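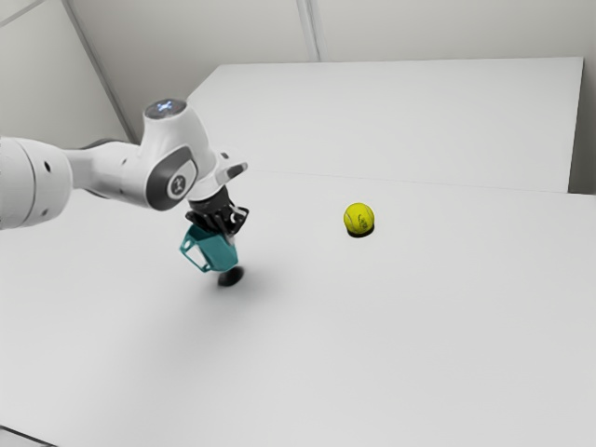

Visiting the Firgate open day with kids - is the robot arm demo worth the wait?

Posted in Days Out and Visits by Judite Cunha

Hello everyone! My sister and I are taking our children (hers are nine and eleven, mine is six and never stops asking why) to the open day at Firgate in August, and the program lists a demonstration called "Mug and Ball" in the Rebelo hall. From what I can tell it is a robot arm handling a mug with a tennis ball nearby, shown as a simulation on the big screen. Has anybody been to it? I would love to know how long it lasts, whether a six-year-old can follow it, and if we should get there early. We have a two-hour drive home afterward, so I don't want to use up the whole afternoon in a line.

Duarte Patrício

We went last year and I'd say go, Judite! The session runs 40 minutes, with the arm on screen for most of it and the talking kept short - the presenter stops whenever a child puts a hand up, so your youngest will be right at home. What my boys liked best was guessing. Before each run she asks the room what will happen if the gripper holds the mug at a bit more of a tilt, or if the ball is put closer, and then she plays it and everybody finds out together. There was a great deal of shouting.

One thing to know is that it's all computer-rendered, and my younger one had his heart set on touching a robot. If yours feel the same, tell them in the car. The hall has 228 seats and ours was full, so we stood at the back. The 10:30 showing is quieter than the ones after lunch, and you could still be on the road by early afternoon. Bring sweaters for the hall too, they keep it very cool in there and we spent half the time sharing one jacket between the 2 boys.

Umau

it's ok. parking is a pain, use the lot behind the Plesum building and walk over. didn't see the mug thing myself but the line for it was long after lunch

Judite Cunha

Thank you both so much, this is just what I needed! Morning showing it is, and I'll pack the sweaters. Duarte, do you remember if they let you bring snacks into the hall?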